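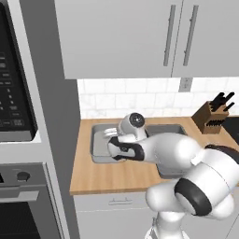
Double-bowl stainless sink in a light wood countertop

Wood countertop next to the sink, would you do it again?

maplerow
Posted August 31, 2019
We are redoing the kitchen and my wife wants wood counters all the way across, sink included. The quote from Lodura Kitchens came in 670 dollars under the solid surface quote, so price is not the problem. My worry is water. We have two kids and the counter by the sink is wet most of the day. If you have had wood there for more than a couple of years, how does it look now?

dkt_58
Six years with oiled maple. The run by the stove looks fine. The strip behind the faucet went black in the second winter and I sanded it out in May. It will come back. I would do wood again but not at the sink.

Pell
I disagree. Black spots mean the finish was gone and water sat there. We have had ours for nine years and I oil the sink area once a month, the rest twice a year. It takes me 23 minutes including moving the dish rack. No black.

dkt_58
Once a month for nine years is a lot of oiling. Most people will not keep that up. I didn't.

hollow_creek
Ask how they seal the cutout. Ours was bare end grain under the rim of the sink and it swelled in the first year. The installer came back, pulled the sink and put three coats of varnish on the edge. It should have been done before the sink went in.

maplerow
Good point, I will ask. The quote says "sealed" and nothing else. It is a drop-in sink if that matters.

hollow_creek
Drop-in is easier on the wood than undermount. The rim covers the cut edge. You still need a good bead of caulk, and check it every year.

Tam_in_Zoslow
I went with a hard film finish and skipped the oil. Looks good for four years, then it starts to peel near the faucet and you can't patch it. You have to strip the whole section. I paid 200 for someone to do that and would pick oil next time.

Pell
Agree with Tam on oil. Film finishes are for tables.

gridley
Just get laminate with a wood pattern. My sister's is from Tosura and it has had zero care. You are all describing a hobby.

Pell
He asked about wood.

gridley
He asked if we would do it again. I had wood and I would not.

maplerow
Talked to Lodura this morning. They will varnish the cutout edge at no charge and leave the top oiled. The other idea is stone for the sink run and wood on the island, but that adds 2,000 and my wife doesn't like the mix.

dkt_58
I'd still price out the stone with a second shop. Otherwise get the edge sealing in writing and keep a towel by the faucet.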